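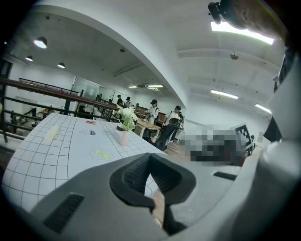
The white tabletop with the black grid, Prolau

Hello! I'm Kevin, and I run Prolau, a little sewing school above the bakery on Malý Street. I started with one second-hand machine and a very patient first pupil (hi, Mum). These days we run evening classes from Monday, with beginners at 7pm, and a hemming clinic that always overruns. Gunnlaugur teaches the coat course and he's brilliant with linings. Classes are £35 with thread included, but do bring your own scissors if you're fussy like me! Kettle's on from half six, so come up and say hello.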